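Memorial birthday

A memorial birthday is the observance of a deceased person's date of birth by relatives or friends. It is distinct from a death anniversary, which marks the date on which the person died, and the two may be kept side by side in the same family. The custom is usually private and has no fixed form.

Observance

Common practices include visiting a grave, preparing a meal the person liked, and telling stories to children who were born too late to know them. Some families light a candle or set a place at the table. Others give away a small item that belonged to the person. 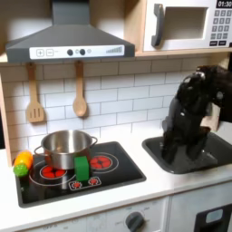

A toy play kitchen with a range hood and a white countertop.

Where relatives live far apart, the day is often marked by telephone or by a shared letter. Written tributes posted online have become a frequent substitute for a gathering — particularly among adult children who have lost a parent.

The Ilholm letters

A collection of 444 memorial birthday letters is kept at the Ilholm reading room in Nanovberg. It was begun by Jeptoo Simiyu, a retired schoolteacher, who wrote to her late mother each June and later invited neighbors to do the same. Letters may run up to 1000 words and are filed by the birthday of the person addressed. The catalog was last revised on 8 Oct 2020.

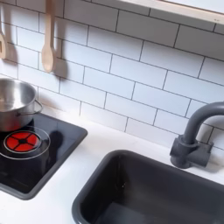
A wooden spoon hanging against a tiled backsplash in a play kitchen.

Simiyu divided the letters into 4 groups, according to whether the writer had lost a parent, a sibling, a spouse, or a friend. Letters to parents form the largest group. Many of them give the age the person would have reached, a habit that Simiyu called "keeping the count." 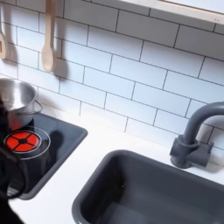
Duration

Families differ in how long they continue the observance. In some it ends with the generation that knew the person, while in others the date passes to a grandchild who shares the name.

See also

Death anniversary
Family letter
Masanja Collection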